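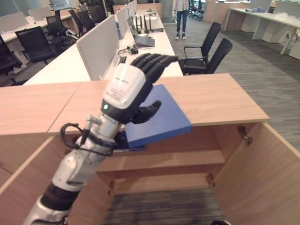

*A blue panel goes into one of the wooden cabinets at Noltolton.*

**New storage cabinets in use at Noltolton, 28 July 2020**

The Feker Centre has completed the fitting of new storage cabinets in its ground floor workroom at Noltolton. The work brings the centre's panels, boards and flat sheets together in one room for the first time since the building opened to local groups.

There are 24 cabinets, arranged along three walls. Each has a wood-grain top at working height, so that items can be laid out and checked before they are put away. The cabinets were supplied and fitted by Bovside, a joinery firm which has previously carried out work on the centre's reading room.

Until now, flat items were kept in the upstairs corridor and in a store shared with the adjoining hall. A stock check carried out in February listed 181 panels and boards in the two places, several of them with damaged corners. Items in poor condition have been set aside for repair and will be moved to the workroom when they are ready.

Bernadette Sheehan, Head of Premises, said: "Groups using the building have asked for some years for a better way of storing their materials. The corridor was never intended for this purpose and we are pleased to have it clear again."

Panels are to be stored by size, with the largest in the cabinets nearest the door. Users are asked to return each item to the cabinet from which it was taken, to slide it fully inside and to close the doors afterwards. Nothing should be left on the cabinet tops overnight.

Kurniawati Oei, who manages bookings for the centre, will issue a revised storage plan to all registered groups. Groups wishing to reserve a cabinet for their own use should apply to her in writing, stating the number and size of the items to be kept. There is no charge for the first cabinet.

The former store will be returned to the hall for its own use. The upstairs corridor is to be repainted.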